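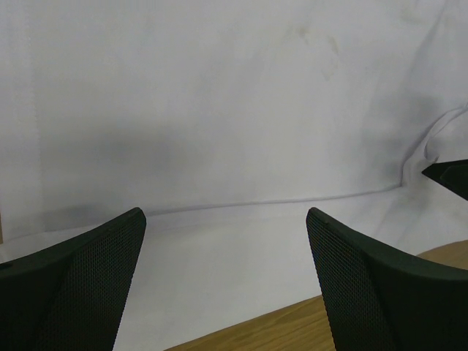 Attachment 1: white cloth at the back, faint marks near the top centre

Ticket: Brownish-grey marks on white backdrop cloth
Product: Tamau plain white cloth, wide
Status: Open — waiting for customer

Customer wrote:
I have one of your white cloths hung as a backdrop and it has come up with marks near the top, in the middle. They are brownish-grey and very faint, no proper shape to them. There are also faint bands running down the cloth. I bought it from the Haltness shop in October and have washed it 4 times, always at 40 or under. I use Brivo liquid, no softener. Is it a fault, and can I wash it hotter?

Support replied:
Thanks for the photo. The marks do show, though only just. Please try these in order:

1. Take the cloth down and shake it out. Brush the marked part with a dry, soft brush.
2. Soak the top edge in cool water with a little Brivo for 50 minutes. Don't rub.
3. Wash on its own at 60. The cloth is not meant to go to 80 — it will shrink and the hem will pucker.
4. Dry flat or over a wide rail and iron while damp.

The bands may be creases from folding, in which case step 4 should help. We can't tell from a photo whether they are in the weave.

Customer wrote:
Did 1 and 2. No change after the brush. Marks a bit lighter after the soak but I can still find them. Will wash tonight. What do I do about the rail? It's a Halilović one, bare metal.

Support replied:
Wipe the rail with a damp white rag before you hang the cloth again. If the rag comes away brown, send us a picture of it and leave the cloth off the rail for now.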